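Is it wrong to skip the church potluck during Lent?

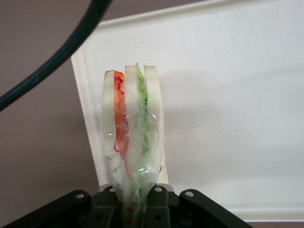
A toy sandwich, partly in plastic wrap.

Our parish has a potluck every week in March and I have given up meat and sweets until Easter. Most of what gets brought is one or the other. Last year I ate what I was handed so I wouldn't offend anyone, then felt bad about it. Is it better to stay home, or go and break the fast? We are Catholic, if that matters.
Réka Tóth

Ruden
Romans 14 covers this pretty well. Verse 3 says the one who eats should not despise the one who doesn't, and the other way around. Go, bring a dish you can eat, and say no thank you to the rest. Matthew 6:16-18 is about not making a show of fasting, but a plain "no thank you" isn't a show. Remember that Fridays in Lent are a church rule about meat for most adults. What you gave up on your own is a private promise and you have more room there. If it still bothers you, ask your priest.

Kalto
just eat before you go, I am 53 and have done it for years

Wattimena
Agree with Ruden mostly. Sundays are not counted in the 40 days, so some people relax their own sacrifice then. My mother never did. Our parish has more than 1000 people and we switched to soup and bread for Lent, which ended the problem. You could suggest it.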